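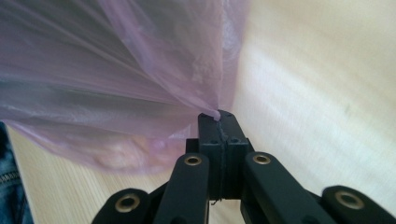 Please do one on the bags, a reader wrote after the April gallery, all you ever show is boxes and it's the bags that eat up my afternoon. Fair enough. Bags it is.

07/11/2019
By Folberg packing room

Print this page | E-mail this page

Quick one this month, we're in the middle of moving shelves and the good table is buried. Thin plastic bags: what we keep, how we fold them, where they go. Captions are short, sorry, typed between deliveries.

1. Pinkish bag, corner up
Big one, thin, a very pale pink going on lavender. Light wood under it and you can see that through the film. Corner pinched to a point, so all the folds run to it — looks like a tent that gave up. Corners are where I start with any bag this size. Grab the middle and you get a wad.

2. Flattening
Closed end away from you, open end toward you, forearm across the whole thing. Air goes out the front. Do it twice. The second pass gets the bubble that hides along the seam.

3. Thirds, then thirds again
Long way first. We used to do halves and they came out too wide for the drawer. Thirds fit the Flallen drawer with a finger of room on each side.

4. The roll
Some people fold, some roll. Rolling is quicker with the very thin ones becuase they slide around when you stack them. Roll toward the open end or you trap air and have to start over.

5. Rubber band or no rubber band
No. They go sticky over a summer and take a strip of plastic with them. Paper sleeve, cut from an old envelope. Write the size on it in pencil.

6. The drawer
Large at the back, medium in front, odd ones on the left. Odd ones means anything with a zipper, a drawstring or a hole. We stop at 49 bags in here. Past that it jams and somebody has to get a ruler in there.

7. Tinted vs clear
Tinted for linens and soft stuff, clear for anything you need to find again. It's only our habit, swap it if you like. The tinted film does hide a white label pretty well, so the label goes on the outside, top right corner.

8. Out of the box
New ones come 500 to a box from Idley, pressed together so hard you can't find the opening. Rub the top edge between thumb and finger. A damp sponge in a saucer helps too, the kind they sell for stamps. Licking your finger works but you'll regret it by lunch.

9. Holes
Hold it up to the window. Pinhole, keep it for dust covers. Anything longer than a thumbnail goes in the recyling sack, the one for film, not the one for bottles. Check what your town takes first, ours only takes it clean and dry.

10. Lamp shade, bagged
Last of the Prins order. Bag over the top, twist the slack at the bottom, tuck the twist up inside. No tape on the shade, ever.

More next time, probably twine. Or labels if the new printer shows up.

Print this page | E-mail this page

Comments (4)

tallboxes
Finally!! I've been stuffing mine in a bigger bag for years like my mother did. Trying the envelope sleeves tonight.

Quilter in the attic
Can I put wool in these long term? I had some sweaters in thin bags over winter and they smelled kind of stale when I got them out.

Folberg packing room
Moving day only, for wool. For storage we use cotton pillowcases.

mrsgreenporch
Thirds came out too bulky for me, my drawer is shallow. Did thirds and then rolled it and that was fine. Also you skipped how to get a twist out once it's been in there a month?? Mine stay all curly at the corner.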